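Learning Resources > Home and Workplace Skills > Unit 3

Chapter 7
Packing a Bin

Samina Mughal rents one table in a shared workroom in Wudstead. At the end of each day she must leave the table clear, and everything on it goes into one plastic bin. In September she lost 30 minutes one morning looking for a small bottle that was under a heavy box. After this she changed the order in which she packs.

Her method is simple. Tall boxes go in first, standing up along the wall of the bin. Small items go beside them, with the cap or label facing up. Flat papers go in last -- they bend easily.

In this chapter you will learn how to choose a bin, how to plan the order of packing, and how to check a table after clearing it. Look at the surface from a low angle and then from above. Dust and small marks are easier to notice on pale wood when light falls across it.

Before you read further, think of a table you use often. Write down what stays on it overnight, and why. 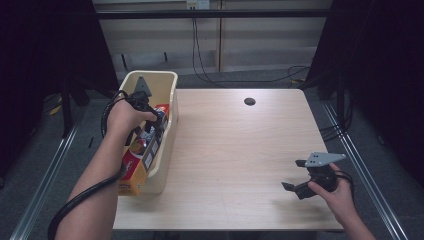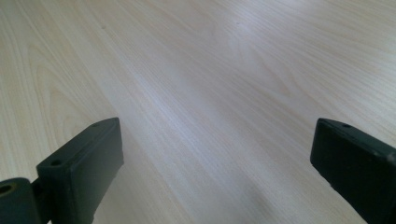

Figure 7.1 First picture: a tall box standing in an open bin. Second picture: the surface of a wooden table.

Related chapters
Chapter 6: Shelves and Labels
Chapter 8: Sharing a Workroom
Chapter 9: Moving Day in Iston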